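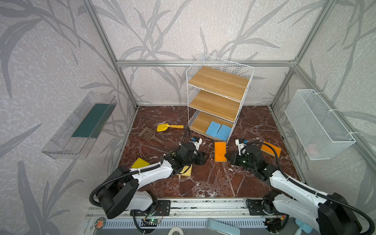 Syahrul Wibisono read the first draft of this README and asked why it talked so much about sponges and so little about the people who used to put them away. Fair point. The second draft is below, and he has already asked for a third.

Kasance Shelf Tidy
README and data card, last edited 26/11/2018

What this is

Kasance Shelf Tidy is a set of recordings of two robot arms putting cleaning supplies on a shelf. It was made for the supply room at Hillberg, where the closing shift used to spend the end of every night doing the same thing by hand, with more swearing. The release holds 2,857 episodes. Some are graceful. Most look like two people trying to fold a sheet after an argument.

What is in an episode

Every episode is one attempt at a short tidying job: take a sponge from the floor, put it on a board of the wire shelf. Each one comes with the fixed camera view, joint positions for both arms, gripper state and a one-line instruction typed by whoever was driving. The instructions are left as typed. "Put orange one up" and "place the orange sponge on a shelf board" mean the same thing, and one of them was written before lunch.

Sponges may start flat or standing on edge. Other tools, such as a slotted scoop or a yellow toy shovel, may be lying on the floor as well. Unless the instruction mentions them, the arms are supposed to leave them alone. See Known problems.

Who drove the arms

The closing shift did. Management at Hillberg first planned to bring in operators from Vavano, who knew the arms very well and had never put away a sponge for money. Teodor Granström argued that people who know where things go should be the ones to show it, and that they should get their normal hourly rate plus 10 percent for doing so. He got the first part at once and the second part in April, after a number of emails that are not included in this release.

Drivers worked in blocks of up to 50 minutes and could stop whenever they liked. Names are removed from the files. Driving style is not, and anyone from the shift can tell you who slams the gripper shut.

What changed at work

The shift did not get shorter. Tidying came off the list and "check on the arms" went on, along with "reset the arms" and "find out what the arms did with the scoop." Knees and backs are doing better, by all accounts. The chatting that used to happen over the shelf has moved to the loading door, where it is colder.

Two people asked to go back to tidying by hand and did. That option is written into the site agreement and should stay there for anyone reusing this setup.

Please don't use these files to rate or time individual workers. The license forbids it, and the pauses in the recordings mostly mean that somebody was talking.

Layout

episodes/ one folder per attempt
instructions.csv typed text, spelling untouched
splits/ train and test, with 20 percent held out
notes/ remarks from the shift, lightly trimmed for language

Known problems

Sponges are overrepresented. A model trained only on this data will have firm opinions about sponges and none about mops.

Failed attempts are marked "fail" only when the driver remembered to press the key. Ngui, the labeling tool, accepts a blank and says nothing.

In a few episodes the arms pick up the wrong tool and shelve it neatly. Those are marked "success" by one driver, who stands by it.

Changes

1.1 Added the notes folder. Fixed left and right being swapped in the joint file.
1.0 First release. Left and right swapped in the joint file.

Contact

Write to Teodor Granström about the data and to Syahrul Wibisono about the site agreement. Questions about the missing scoop go to the closing shift.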